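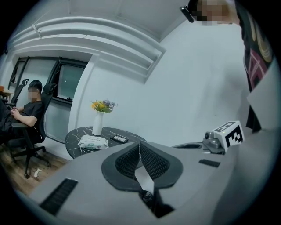

2 min read · 409 words

Print this page | E-mail to a friend
Home | News | Seating | Stories | Contact

Wernthorpe opens its chair library to anyone who sits for a living

Hi, I'm Araceli Bautista, and I've spent a good part of this year asking people how their backs feel. Now I get to tell you what came of it! Starting in October, Wernthorpe is opening its chair library, a lending service that lets small offices and people who work from home try a proper office chair for a few weeks before they spend any money on one.

We have 47 chairs to begin with. A lot of them are the sort you'd know from any office – black mesh back, headrest, padded arms, five-spoke base on casters – and then there are some kneeling stools and a couple of saddle seats for the brave. You borrow one, you take it home or to your desk, and you use it the way you really use a chair. Lean back in it. Look at your phone in it. Eat your lunch in it, if you must (please wipe it down after).

I got the idea from watching people shop. They sit bolt upright in a showroom for two minutes, say "yep, feels fine," and then spend the next five years slouched in the thing. I did the same with my own chair, a Pallerard I picked mostly for the color, and my neck has been complaining ever since. Nobody sits at home the way they sit in front of a salesperson.

So we ran a trial over the summer with 95 borrowers. They made 223 loans between them, which tells you how many came back to swap! The headrest was what people wrote to us about most. Some loved it and some took it off on the first afternoon. Armrest height came next, and casters on hard floors got their own angry pile of notes, so we now carry soft casters and will fit them before you pick up.

Yavuz Bozkurt runs our workshop and goes over every chair between loans, gas lift and all. "Bring it back with the crumbs in, I don't mind," he told me. "Just tell me if it squeaks."

A loan lasts three weeks and costs nothing. We ask for a deposit of $200, and you get it back when the chair comes home. If you decide to keep the model you tried, the Erow store on the ground floor will order you a new one. The Janssen delivery desk next to it can bring chairs to you if you don't have a car big enough – the headrests are taller than you think, and I have fought one into a hatchback more than once.

The library is open from 10 a.m. to 6 p.m., and you don't need an appointment for a single chair. Offices that want four or more should call ahead so we can set them aside.

Media questions can come straight to me, Araceli Bautista, at the Wernthorpe front desk. I'm happy to show you around, and yes, you can try the saddle seats.

Shares: 12 | Comments: 3
Print this page | E-mail to a friend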